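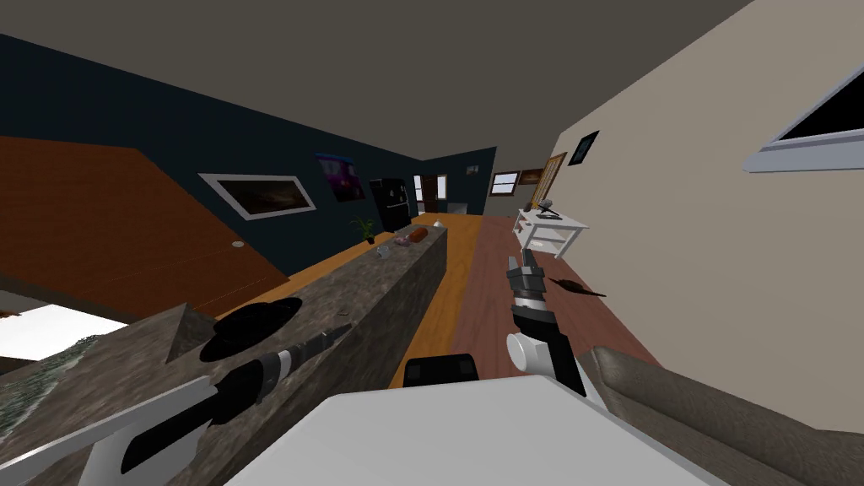
Cozinha simulada: uma garra junto à bancada de granito, com uma tampa preta pousada na pedra.

O orçamento que ninguém quer assinar

Em abril, a Duvetport pediu-me um parecer sobre a compra de 2 robôs para a cozinha do apartamento-piloto. O pedido trazia uma folha de cálculo com 122 linhas. Li-as todas, por dever e por alguma morbidez. Havia uma linha para a pintura do rodapé. Para a simulação, zero.

Sylvain Roussel, que defende a compra com o entusiasmo de quem não vai pagar as peças, explicou-me que simular era "brincar às casinhas". Admito que a comparação tem graça. Há um sofá, um frigorífico preto, uma planta no fundo da bancada e até um cartaz roxo na parede, que não sei quem escolheu e cuja fatura espero nunca receber. Mas nessa casinha posso pôr a tampa noutro sítio, encolher o corredor e deixar cair o que me apetecer sobre o granito, sem telefonar à seguradora.

No mundo real, a Purden propõe-nos os braços com entrega em 60 dias e um contrato de manutenção que se lê como um romance russo: muitas personagens, e todas cobram deslocação. A Langlois é mais barata até se chegar à página das garras, vendidas à parte. Um braço sem garra é um candeeiro caro.

A minha proposta é aborrecida. Gaste-se primeiro quase 5 por cento da verba na cozinha virtual, com alguém que saiba mexer nela, e só depois se escolha o alcance dos braços, a altura da base e a largura que é preciso deixar livre entre a bancada e a mesinha. São medidas que hoje estão na folha de cálculo com a indicação "a confirmar", logo por cima do total, que já vem confirmadíssimo.

Fabrice Fleury, da Tidinow, objeta que nenhuma simulação acerta no atrito de uma tampa a sério. Tem razão, e por isso eu guardaria dinheiro para ensaios com tampas a sério. Também convém reservar alguma coisa para as tampas que se vão partir, rubrica que nunca vi em orçamento nenhum e que aparece sempre nas contas do fim do ano, disfarçada de material de escritório.

Entreguei o parecer a 28/6/24. Responderam-me que a pintura do rodapé já foi adjudicada.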